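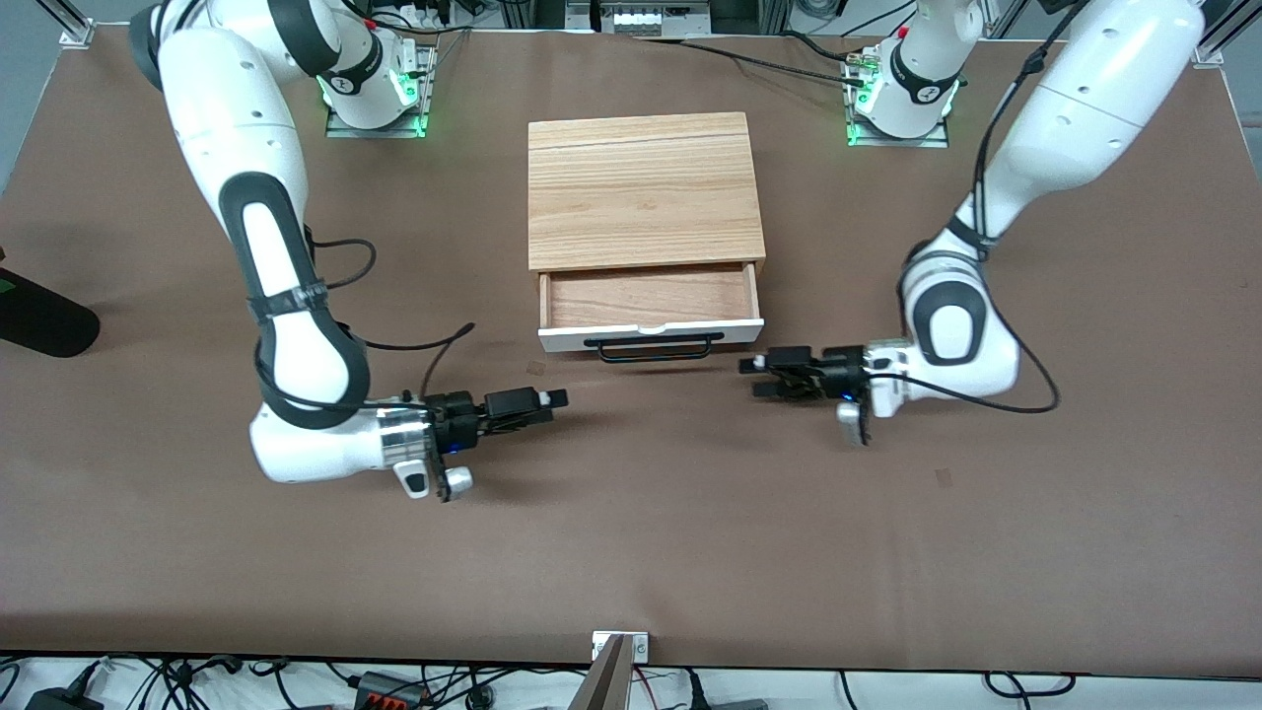 ## Re: [benchtalk] glands leaking on outdoor junction boxes, Birkico or De Smet?

**From:** Tomos Yorath
**To:** benchtalk list
**Date:** 4 August 2021

Quick one before I head out, sorry if it's rough. Quoting Oddur in full as a few people said her message never reached them.

> Hi all,
>
> After some advice on cable glands. We have a row of junction boxes along the north fence at Nandstead, all grey polycarbonate, all fed from the bottom, and the ones nearest the wash bay keep getting water in them. Small puddle in the base, green crud on the terminals. I opened them up in June, dried everything, remade the ends and did the glands up tight. Went back last week and two of them are wet again.
>
> Glands are the nylon Birkico ones, M20. Cable is round, three core, orange jacket. I measured the jacket and it's inside the range on the packet, though only just, at the skinny end.
>
> The wholesaler wants me to change the lot over to De Smet nickel plated brass. They're a fair bit dearer and I'd need 50 to do the whole fence. Happy to spend the money if it fixes it but I'd like to know what I'm fixing first.
>
> Questions:
>
> 1. Is brass really any better at sealing, or just tougher?
> 2. Should I be putting silicone around the thread?
> 3. Does anybody drill a drain hole in the bottom, or is that mad?
>
> Thanks,
> Oddur Þórarinsdóttir

Right. In order, more or less.

**Brass vs nylon.** Same rubber doing the same job. The body doesn't seal the cable, the insert does. Brass wins if things get knocked, or if you need to terminate armour, or the sun is cooking the nylon until it goes chalky. On a fence with thin orange flex I'd stay with nylon and keep the money. Also if you put brass into a plastic box you've got a lump of metal that may want earthing, depends what's in there, ask your sparky.

**The skinny end thing.** This is where I'd look first. "Inside the range" at the bottom of the range means the insert has to squash a long way before it grips, and the dome nut runs out of thread or feels tight well before the rubber is properly closed on the jacket. Birkico do a reduced insert for the M20, comes in a seperate bag, the wholesaler will say they don't stock it and then find it. Cheap as chips. Try it on the two wet ones before you buy 50 of anything.

Quick test: gland done up, box open, grab the cable outside and try to twist it. If the jacket turns in the gland at all it's not sealing.

**Over-tightening.** You said you did them up tight. How tight? With nylon, hand tight plus a bit with a spanner. Go mad and the insert bulges out past the dome nut and the body can crack at the root of the thread, hairline, you won't see it until you take it out and flex it. I'd pull one and have a look. If it's been cranked once, replace the insert, they take a set and don't come back.

**Silicone on the thread.** No. Well. People do. I don't like it as it hides the real fault and the next person has to hack it off. Some silicones also give off acetic acid as they cure (the vinegar smell) and that could be part of your green crud if someone's used it before you. Use a proper sealing washer between gland and box wall. Flat one, outside, not inside. Check there's one there at all, on half the boxes I open there isn't. If the hole was drilled with a step bit and there's a burr, clean it up, the washer can't sit flat on a burr.

**Drain hole.** Not mad, but not just a hole. A bare hole and you've thrown away the rating on the box, plus you get ants. You want a breather drain plug, screws in like a gland. Lowest point of the box. I've got them on the pump boxes at Arumlow and wouldn't go back.

Which brings me to what I reckon could be half your problem, and it isn't the glands. Sealed box, gets hot all day, cools off at night or gets a cold hose on it, air inside shrinks and it *sucks*. It'll pull water past a seal that would pass any splash test. Wash bay next door, so warm box + cold water every arvo. Classic. Breather fixes that.

Other things to check while you've got the lids off:

- lid gasket. Is it in the groove all the way round, is there a bit of wire clipping under it
- lid screws done up evenly, corner to corner
- water coming down *inside* the cable. If the jacket is nicked somewhere up the fence it'll run along the cores and come out in your box, and you can do up glands until Christmas. Peel back the jacket a bit and see if the fillers are damp
- top entries or unused knockouts. You said all bottom fed but look anyway
- bottom entry with no drip loop. Even at the bottom, leave a bit of sag before the cable turns up so water drops off there and not at the dome nut

On the terminals, cut back to clean copper. Don't just brush the green off and re-use it, it goes up under the insulation further than you'd think. If there's no slack left then you're into new tails, sorry.

Also re pressure washers. If whoever cleans the bay is pointing a lance at these boxes then neither brand will save you. IP66 is jets, it isn't a lance held a hand away with hot water. There's a higher rating for that and the boxes themselves would need to have it, not just the glands. A bit of folded ally sheet as a splash guard costs next to nothing. We did a 400 mm strip bent over the top and front of each one and it was the best hour of the whole job.

So what I'd do, on the two bad ones only: new reduced inserts, new washers, one breather drain each, guard over the top. Leave them a month. Put a bit of dry paper towel in the base so you can see if it's been wet even if it's dried out by the time you look. If one stays dry and the other doesn't, open up the cable.

If you do end up going De Smet, watch the thread length. Their short thread one barely gets the locknut on through a thick wall box. There is a long version, same number with an L on teh end I think. Check that, I'm going from memory.

I've a few spare M20 breathers in the van if you want to try before ordering, just send me an address off list.

Tomos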